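Growers Still Waiting on Beet Money as Skurkport Factory Shuts for the Season

By Tanveer Minhas

The last beet truck of the season rolled through the gate at the Skurkport sugar factory just after four in the afternoon, and I was standing there with a paper cup of coffee when it did. There was a bit of honking. Somebody had tied a ribbon on the mirror. Then the driver dumped his load, drove back across the scale, picked up his ticket and went home, and that was the season.

What he didn't get was a check, and neither has anyone else who delivered after the first week of December. I've been asking about this for a while now and I finally have enough to write something down.
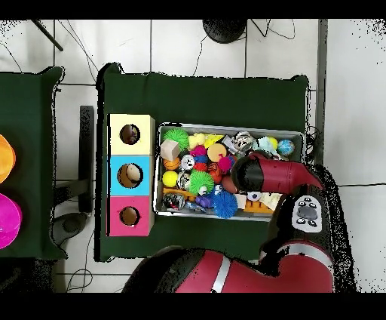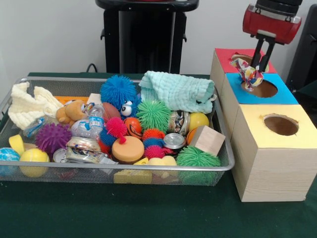

A stack of boxes, each with a round hole, on a green tablecloth 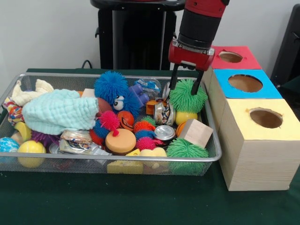
So, the money. Under the contract most growers here sign with Vavik, the company that owns the factory, you get paid in three pieces. The first check is supposed to come 40 days after you deliver. The second comes in spring, when the sugar has been tested and everybody knows what the beets were really worth. The third is a top-up in the fall, if prices were kind. Nobody I talked to is upset about the second or third. It's the first one they want, because that's the one that pays for seed and diesel (and, in one kitchen I sat in, a new furnace).

Vavik has 618 growers on its books this season. The company told me in an email that everyone who delivered in October and November has been paid in full, and I believe that, because the growers say the same thing. The December and January people have gotten a letter. I've read it. It's one page long and it says payment will be made "as soon as practicable," and it thanks them for their patience, which went over about as well as you'd think!

I called the factory office and got passed along to a very polite man in grower accounts who said he couldn't discuss it, and then discussed it for twenty minutes without letting me use his name. The short version is that the warehouse is full. Sugar prices dropped over the winter, Vavik decided to sit on its stock and wait for something better, and the bank that lends against that stock marked it down when the price fell. Less value in the warehouse, smaller loan, no cash for beets. He sounded tired. I don't think he's had a fun couple of months over there.

The company's official answer is shorter. "We are in constructive talks with our lender and expect to resume grower payments in March," it said. I asked whether that meant early March or late March and was told it meant March.

I drove out to see a few people, starting on the Khokhar road, where the fields run right up to the ditch on both sides and you can smell the beet piles well before you see them. One grower walked me around his machine shed while he talked. He's farmed beets since his twenties and his father hauled to the same factory, back when it had a different name painted on the silo. He's owed for everything he dug after Thanksgiving. He told me he's been through late checks before, twice, and both times the money came in the end, so he isn't panicking. But he has to tell his seed dealer something by the end of the month, and he said he'd rather not do that with his hat in his hands.

His neighbor across the way is less relaxed. She rents most of her ground, and the landlord doesn't care what's sitting in a warehouse in Skurkport. She's already decided to put 200 acres into corn and dry beans that would have been beets this year. "I can sell beans to anybody," she said. "I can sell beets to exactly one place, and they're not answering the phone." She had her contract out on the table with a highlighter next to it, and she showed me the clause on late payment. There's interest owed once the 40 days are up. She wants to know if she'll see it, or if she'll have to ask.

I put that to Vavik too. The reply was that the company "will honor all terms of the grower agreement." I'd call that a yes, though I'd feel better if the word yes had been in it.

Here's the part that makes me a little nervous, and I'm saying this as someone who grew up two miles from those lime ponds. A beet factory needs beets. You can't truck them in from three states over, they're mostly water and they rot. If enough people around here plant something else this spring, then the slicers start up late next fall and shut down early, and the cost of running the place gets spread over a smaller pile of sugar. That makes the bank even less cheerful. The grower accounts fellow knew all this better than I do, of course. He said contract sign-ups for the coming season are behind where they were this time last year. He wouldn't say how far.

The growers' association has been pushing for a partial payment now, with the balance later, and it sounds as if that's at least on the table. A few members want something stronger, like holding back signed contracts until the December checks clear. Others think that's a good way to scare off the lender completely. I sat through the last meeting at the grange hall in Plillus, which went well past nine, and I can report that both camps are loud. They did agree to send a letter of their own asking for a firm date, plus a list of who is owed for which loads. It went out the next morning.

The state agriculture office says it's aware of the situation. I asked if there was any help available, a bridge loan or something along those lines, and was pointed to a program for crop losses. These crops weren't lost. They were dug and hauled, and by now a good share of them are sugar sitting in bags. The woman on the phone saw the problem right away, and she took down my number and said she'd check with someone upstairs. I'll let you know if she calls.

Haulers are in the same boat, by the way, and I hadn't thought about them until one stopped me at the gas station. The independent truckers get paid by the growers in some cases and by the factory in others. The ones on factory contracts have had the same letter, word for word, except that it says "hauler" at the top. He had his folded up in the visor. Fuel for the whole back half of the season went on his credit card.

On the factory floor, the folks I know say wages have been on time all the way through, and nobody has heard a word about layoffs beyond the usual seasonal ones. The maintenance crew is starting its normal off-season work on the boilers. One of them told me they've been asked to get quotes for parts before ordering anything over a certain amount, which they never had to do before. Make of that what you will.

If you delivered in December or January and you haven't gotten the letter, call the grower office and check that they have the right mailing address for you. At least two people at the Plillus meeting had moved and never saw it. And hang on to your scale tickets. The association wants copies of them from anybody who's short, and you can drop them off at the grange hall any weekday morning before noon.

I'll be back at the factory office in March.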